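Cajas de cartón Halás para peluches y juguetes blandos

Caja abierta por arriba, sin tapa, para guardar peluches en el dormitorio
Disponible en rojo, cartón natural y gris piedra
Fabricante: Berkavetti

Llevamos tiempo buscando algo sencillo para guardar peluches. Los cestos de tela se hunden en cuanto los llenas, los baúles pesan y las cajas de plástico transparente acaban casi siempre debajo de otra caja. La Halás es una caja de cartón, y ya está, pero qué bien pensada: sin tapa, con las paredes firmes y una boca lo bastante ancha para que un niño meta el brazo entero y saque el muñeco que quiere sin volcarlo todo (bueno, casi siempre).

Nos gusta sobre todo al lado de la cama. Es el sitio donde los peluches aparecen por la mañana y desaparecen por la noche, y tener la caja a mano cambia mucho la rutina de recoger. Los más blanditos, esos de pelo de pompón con orejas y lazo de tela, van muy cómodos dentro: se aplastan un poco, se dejan apretar y recuperan la forma con una sacudida.
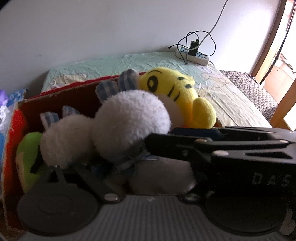
Peluche blanco con orejas y lazo de cuadritos vichy azules, en una caja de cartón abierta junto a la cama.

Qué cabe dentro

Depende mucho del relleno. Con peluches de tamaño medio, el modelo de 40 litros admite bastante más de lo que parece a primera vista, porque los huecos se van llenando con los pequeños. Nosotros ponemos los largos de pie contra la pared del fondo y dejamos los redondos para el final. Si alguno lleva lazos, volantes o bordados, mejor arriba: así no se marcan las arrugas y además quedan a la vista, que es media gracia de tener una caja abierta.

También sirve para gorros, bufandas, calcetines gordos, disfraces doblados y esas mantitas que nunca tienen sitio. Para libros o bloques de madera no la recomendamos. El fondo aguanta, pero al arrastrarla cargada las esquinas sufren. Para eso tenemos la serie Zavness, con base doble y asas remachadas.

Cómo se monta

Llega plegada. Se abren los laterales, se doblan las cuatro solapas del fondo y se encaja la pieza interior, que entra con una presión suave. No lleva cola ni grapas. La primera vez se tarda un par de minutos; la segunda, nada. Si te vas de viaje o necesitas espacio, se vuelve a plegar y cabe detrás de una puerta o debajo del colchón.

Un consejo: repasa los pliegues con el dorso de una cuchara antes de montarla. Las aristas quedan mucho más limpias y la caja se mantiene cuadrada más tiempo.

El color rojo

¡Es nuestro preferido! Un rojo vivo por fuera, de los que alegran una habitación de paredes claras y ropa de cama en tonos pastel. Con textiles estampados combina mejor de lo que uno esperaría. El cartón natural es más discreto y se puede pintar o forrar con papel; el gris piedra lo piden mucho para habitaciones compartidas.

El borde superior es la zona que más se toca y, con el uso, el color se va gastando ahí antes que en los laterales. A nosotros no nos molesta nada — una caja de juguetes se usa todos los días y se tiene que notar —, pero si prefieres que aguante como nueva puedes ponerle la cinta de canto Fornance, que se vende en rollos y se recorta con tijeras normales.

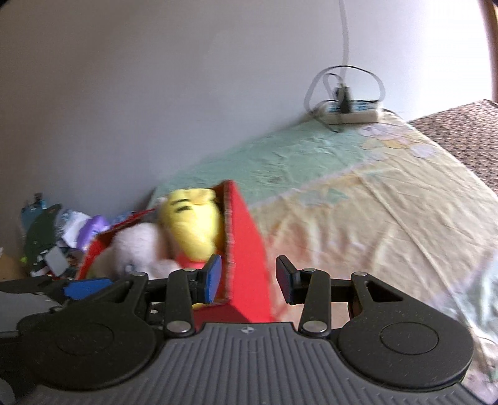
Caja roja abierta con dos peluches y, a la derecha, una tela estampada en tonos pastel.

Cuidados

Paño seco o apenas humedecido, sin productos. Si se derrama algo, seca enseguida con papel de cocina y deja la caja vacía y abierta hasta el día siguiente. No conviene ponerla pegada al radiador ni en el suelo del baño. Los peluches tienen que estar bien secos antes de guardarlos, sobre todo los de pelo largo, que por dentro tardan mucho más que por fuera.

Lo que nos cuentan

Conceição Seixas nos escribió en junio después de ordenar el cuarto de sus hijas: «Compré una para probar y a la semana pedí otra. Cada niña tiene la suya y ya no discuten por quién recoge qué. Bueno, discuten por la roja». Le mandamos otra roja, claro.

Ficha

Material: cartón ondulado reciclable
Capacidad: 40 litros
Gramaje de la capa exterior: 300 g/m²
Carga recomendada: unos 6 kg
Montaje: sin herramientas
Contenido: caja plegada, pieza interior de refuerzo y hoja de montaje
No incluye peluches ni textiles

Pedidos y envíos

Se vende por unidades o en pack de 2, del mismo color o combinado. Para guarderías, ludotecas y bibliotecas preparamos lotes de 125 cajas con un precio aparte; escríbenos indicando el color y la dirección de entrega y te contestamos con el presupuesto. Los pedidos que entran antes del miércoles a mediodía salen esa misma semana.

Si una caja llega con una esquina golpeada, mándanos una foto y te enviamos otra. No hace falta devolver la primera: desmontada va muy bien como base para pintar en el suelo.

También te puede interesar: cinta de canto Fornance, caja reforzada Zavness, etiquetas de tela para caja Halás.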